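# Keeping small wooden easels from sliding on a smooth floor

**Fidelina Huamán**, 2020-12-27

Hello to all. I am preparing a small display corner for our art group in Hanstead. It has pale gray tiles on the walls and a light gray floor with a marble pattern. I like very much how it looks, because the wood of the easels shows well against the gray. My problem is that the easels slide. When I put a card on one of them, the back leg goes slowly away and the easel lies down. I tried tape under the feet, but it left glue on the floor and I needed a full evening to clean it.

Which thing can I put under the legs that does not leave a mark? And do I put the easels near the back wall or more to the front? I must move them often, so I do not want to fix them forever.

**Yeoman_886**

Rubber feet. Any hardware store.

**Trirnusbridge Framer**

I had the same trouble in June with table easels for a school show. The rubber feet are good, but please buy the soft ones and not the hard, shiny ones. The hard ones slide almost the same as wood. Before you stick them, rub the end of each leg with fine sandpaper and wipe off the dust, otherwise they fall after one week.

Check also the back leg. If it opens too much, no rubber will help you. I tie a short cotton string between the back leg and the front part, so it can open only until one point. With this string I lost no more easels. 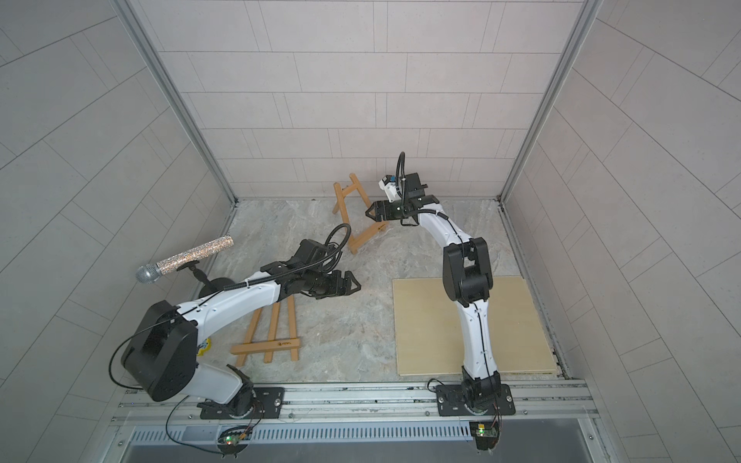
For the position, I would keep them near the back wall, but leave enough space that the back leg stands fully on the floor. If it touches the wall, the easel leans forward and the card drops. With offset tiles it is easy to measure - choose one vertical line between two tiles and put the middle of the easel there. After you move it, you find the same place again.

For the old glue, I use warm water with a little dish soap and a soft cloth. Try first in a corner, as some stone floors do not like cleaners.

**Serance13**

I use museum putty, a very small ball under each foot. It holds well, but when you move the easels often it becomes dirty and you must change it. On real marble I would not leave it for long, it can make an oily spot. For you I think the string idea is better.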